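Notebook, garment segmentation / grasp point branch
November 22, 2021

Picked up where I left off with the Plomell merge. It builds now! Took most of the morning, and the culprit was a stale header from the July release that CMake kept finding first (I should have wiped the build directory on minute one, like I tell everybody else to). If you pull the branch, please do a clean build before you write to me.

So, the mask jitter. Lejla Grgić thought it came from the tracker, I was pretty sure it was the timestamps, and we were each partly right, which is a nice way to start the day. The node was stamping masks at publish time, and on a busy machine that drifts a good bit behind the image it belongs to. I changed it to carry the capture stamp all the way through, reran the Clornier set, and the jumping between consecutive masks mostly went away. What's left really is the tracker. It drops an ID when the fabric folds over itself, then picks it up again as a new object, and the planner gets very excited about having two garments to deal with.

Numbers for the rerun, before I lose the terminal: 1268 episodes in, 344 flagged by the consistency check, 600 ms timeout on the planner call (same as before, I didn't touch it). I haven't looked at all the flagged ones yet. I paged through the first batch and they're heavy on knits and anything with a big soft fold in it. T-shirts are fine. T-shirts are always fine.

Tried three things on the tracker side:

First, a longer memory for lost IDs. Helps with quick occlusions and hurts everywhere else — the old ID gets glued onto whatever shows up in the same place. Left it at 5 frames.

Second, merging by color histogram. Works okay under even light and falls apart near a window. Lejla had warned me about this and I did it anyway because it was a ten-line change. Reverted, but the code is in the stash if someone wants it.

Third, merging by a small embedding from the Sarkar encoder, plus a check that the two pieces are close in the image. Best of the bunch so far. Slower than I'd like, so I'm only calling it when the mask count changes between frames. With that gate on, the loop time is back where it was and I stopped getting the warnings from the Plultska bridge.

Also fixed while I was in there: the config loader was silently ignoring unknown keys, so my "merge_radius" had been doing nothing for who knows how long (the real key is "merge_dist"). It throws now. This will break a couple of your launch files, sorry! The error prints the bad key and the file it came from, so it should be a quick fix.

Still open:
- the IDs come back in a different order after a reset, and the log viewer sorts by ID, so comparing two runs side by side is a pain
- the unit test for the gate passes on my machine and times out on the build server
- ask Lejla if the depth filter is still needed before the mask step or if we're just carrying it around
- write down what the consistency check really measures, the README is a version behind

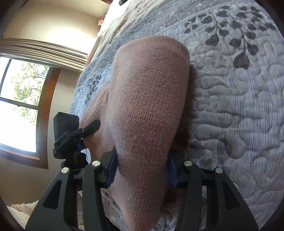
Grasp region labels are next, and I want to settle the convention before anyone starts a big labeling pass. My vote is one garment, one instance ID, with visible parts as children under it, so the planner never sees a part as a separate candidate. The pink knit is my argument for it: there's the tall rounded fold between the two jaws and then a second portion sloping down behind it on the left, and the side toward the window is paler than the other, so a color rule would happily cut it in the wrong place. Contact should be its own label too, drawn at the blue pads and kept off the black linkage. I'll put a draft of the schema on the branch tonight and Lejla can tear into it before I touch the exporter.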